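3.2 Secondary packaging in small food shops

The second part of the survey looks at secondary packaging, that is, the outer bag or box that holds several small packages together. In earlier work on household waste this layer is often added to the weight of the inner wrappers and reported as one number. We think this hides an important difference. The inner wrapper is usually opened at the moment of eating, and the outer bag is opened at home, often several days before. The two layers therefore reach the waste bin at different times and sometimes in different rooms.

We collected data in 321 households in two towns, Trosach and Mostyn. Each household kept all food packaging during the month of May and sorted it in two sacks, one for outer layers and one for inner layers. The participants received a printed guide of one page with drawings. When a participant was not sure to which sack an item belonged, the guide asked to put it in the sack for inner layers and to write a small cross on it. In total 1034 items carried such a cross. They were examined again by two members of the team and moved to the other sack if both agreed.

The share of outer layers was higher in Mostyn than in Trosach. One reason can be the type of shops. Mostyn has a large discount store at the edge of town where snacks, biscuits and instant drinks are sold mostly in multipacks. In Trosach the residents depend more on small shops, and the owners of these shops told us that they often open the multipacks themselves and sell the pieces one by one. In this case the outer bag never comes to the household and is not seen in our sacks. It goes to the commercial waste, for which we have no data. The difference between the two towns is thus partly a difference of where the opening takes place, and it should not be read as a sign that Trosach uses less material.

A second difficulty is the transparent bag. Boxes made of cardboard were sorted correctly in almost all cases, but clear bags were a frequent source of mistakes. Participants told us that they did not see the bag as a package, because the printed design of the pieces inside is what they look at in the shop. Figure 4 shows a bag of this type, with the snack packages still inside. Printed lines of text are visible through the plastic.
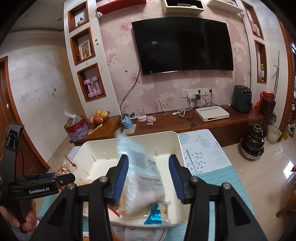
Figure 4. Clear plastic outer bag with snack packages, held above a white tray.

To estimate the size of this error we took 400 items at random from the sacks for inner layers, all without a cross, and checked them by hand. Clear outer bags were the largest group among the wrongly sorted items – larger than shrink film and paper sleeves together. We repeated the check with 100 items from the sacks for outer layers and found very few mistakes in this direction. The correction is therefore applied only one way, and all values in Table 5 include it.

It must also be said that the weight of a clear bag is small. If only mass is considered, the correction changes the result very little. For the number of items the effect is stronger, and for the sorting plant at Flordale, which receives the waste of both towns, the number is what matters more. Thin bags of this kind tend to wrap around other items on the belt, and the staff must remove them manually. We come back to this point in Section 4.1, where the sorting losses are discussed.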